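Gulthorpe Two-Arm Sorting Bench

Equipment / Benchtop systems / Sorting and put-away

The Gulthorpe is a tabletop work station with two arms, a grasp planner and a recipe editor, built for the dullest job in any stockroom or kitchen: taking mixed small stuff out of one bin and putting it where it belongs. We've had one running in our Ultarstead shop for a good while now, and this page is our attempt to tell you what it does, what it doesn't, and whether you should want one yet.

The short version of that last part: if you have a steady stream of small packaged goods and a person who would love to be doing something else, yes. If you were hoping it would unload your dishwasher, please read the section on chores before you call us. (Then call us anyway, because we love talking about this.)

What it's for

Small boxes, paper packets, pouches, tubes, soft bags with a bit of air in them. Things you can pick up with two fingers. The bench looks into a source container, picks out one item, decides what it is from the list you gave it, and sets it down in the matching bin. Then it does the next one. The two arms can work from the same container or from separate ones, and either arm can be parked while the other keeps going.

That sounds like something machines must have been doing for ages, and with rigid boxes on a conveyor they have. The hard part is everything that crumples. A paper packet doesn't have a fixed shape. It folds when you squeeze it, it hides behind its neighbor, and it looks different every time it lands. Chiharu Hirose, who wrote most of our grasp planner, kept a shoebox of the worst offenders on her desk for a year, and every new version had to get through the shoebox before it went on a bench. I think that shoebox did more for this product than any piece of hardware we bought.

Grasping and placing

Each arm carries a parallel gripper with two straight fingers. We looked hard at suction and still offer it on request, but fingers won for us on soft items. Suction on wrinkled paper leaks, and then you are chasing a packet across the table.

Finger force is set per item. For a stiff carton you can leave it at the default. For thin pouches, start low and come up one step at a time until the item stops slipping on the lift. The recipe editor remembers the setting, so you do this once for each kind of item and not again until your supplier changes the wrapper on you — and they will!
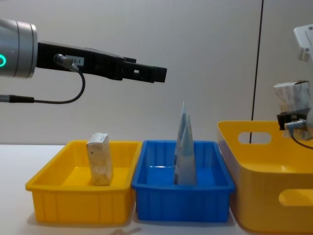 Placing gets less attention than picking and causes more grief. Dropping an item into a bin is easy. Standing it upright, so that a person can read the front of it, takes a slower approach and a controlled release, and the bench has a separate mode for that called Set. Set is slower than Drop. It works well with boxes that have a flat bottom and fairly well with stiff packets that have been folded to stand. With limp ones it mostly doesn't work, and we'd suggest you save yourself an afternoon and use Drop.

If you do use Set, leave the first item in a bin some room. Later items go next to it, and the planner is careful about neighbors, but careful also means slow. In a crowded bin it may back off and ask for help.

Bins and containers

Use what you have. That was a rule from the start, and we stuck to it even when it made the software harder. The bench doesn't need special trays with markers on them. Ordinary plastic bins are fine, shallow or deep, any color, and they don't have to match. You show the system each bin once during setup by touching a fingertip to the corners of the rim, and it stores the height and the footprint.

Some things we've learned about bins:

Shallow bins are faster. The gripper spends less time going down and coming back up, and the walls get in the way less.

Deep containers are fine as a source, but the last few items in the corners take patience. Rounded corners help a lot.

Shiny floors can confuse the depth view under a strong overhead light. Turn the light, move the bin a little, or put a sheet of plain paper in the bottom.

Bins get bumped. If one slides, run the two-touch check from the main screen. It's quick, and you don't have to redo the whole setup.

Two arms, and why

People ask whether one arm would do. For many jobs it would, and we sell the bench that way too. The second arm earns its keep when the source container is deep, because one arm can be lifting out while the other is setting down. It also gives you a second angle into the corners.

What the second arm doesn't do yet is help the first one. You'd like one hand to hold a bag open while the other reaches in, the way you or I would without thinking. Kohei Yokoyama has this running on the development bench and it is wonderful to watch when it goes right. It doesn't go right often enough for me to put it on a product page as a feature, so consider this paragraph gossip.

So can it do chores?

This is the question at every open house, and I get it, it's why half of us went into this work. Here is where we think things stand, going by our own bench and our own bruises.

Putting groceries away: partly. Packets, small boxes and pouches into bins on a table at a fixed height, yes, and it's good at it. Into a cupboard with a door, no. The door alone is a project.

Tidying a junk drawer: closer than you'd think. Sorting a mixed heap of small things into three or four groups is the same job as sorting stock. Thin flat things like cards and loose stamps are still trouble, as are keys on a ring.

Laundry: no. Picking up a sock is fine. Knowing what you've got once it's in the air is another matter, and folding is beyond this machine.

Dishes: no. We haven't sealed the arms against water and you should keep the bench dry.

Packing orders on a shop floor: yes for small goods into open cartons, as long as somebody else closes and tapes them. This is what most of our customers bought it for.

Restocking small parts: yes, with the caveat that anything smaller than a sugar cube needs the fine fingertips.

Réjean Hawthorne runs the stockroom at Urnolora and was our first outside customer. He told us he had expected a show pony and got something closer to a new hire who never gets bored and sometimes stares at a bag for a while. We asked if we could use that and he said sure. His team gives it the overflow bins at closing time and deals with the leftovers the next morning. There are always leftovers. A few packets end up in the "ask me" bin, where the bench puts anything it isn't sure of, and I'd be suspicious of any machine of this kind that came without such a bin.

Speed, plainly

It's slower than a person. On mixed soft goods, an experienced packer will beat it every time, and by a wide margin. In our acceptance run for the current software it went through 407 items against a target of 400 for the session, with both arms going and with 2 stops where somebody had to step in. We were thrilled. A person would have been done before lunch and gone for a walk. The value is in the hours when you don't have a person to spare, and in the fact that it will do the four hundredth packet with the same care as the first.

Setting it up

Most of the work is in teaching it your items. Place one on the table, let the bench look at it, turn it over, let it look again. For soft items, squash it a bit between looks and do a few extra. Hiba Khasawneh handles our customer training and her advice is to be rough with the samples. If you only show the system nice smooth packets, it will only know nice smooth packets.

Put the bench against a plain wall if you can. A busy background doesn't break anything, but a quiet one gives cleaner views. Leave slack in the cables at each gripper so the wrist can turn fully without pulling on a connector, and look them over once a week. Cable wear is the most common service call we get, by far.

Keep hands out of the work area while the arms are moving. They'll stop on contact, and they move gently, but the fingers can pinch.

In the package

Work table, 2 arms with controllers, parallel grippers with standard fingertips, overhead depth camera and stand, touch screen, cables, one spare gripper cable. Bins are not included. Fine fingertips, soft fingertips and the suction head are sold separately, and all of them swap on with the same hex key.

What's coming

A software update is planned for May, free for every bench in the field. It has better handling of items leaning against a bin wall, a faster Set mode for boxes, and a fix for the long pause some of you have seen when two packets overlap. Chiyo Oda has also rewritten the "ask me" screen, so you can label an uncertain item with one tap and the bench will remember it for next time. I've been using her test version and I don't want to go back.

If you'd like to see the bench work on your own goods, send us a carton. Mixed, messy, wrinkled, please, the stuff that annoys you. We'll run it, film the whole session including the flubs, and mail everything back with the video and the pick log.

Page last updated Mar 31, 2019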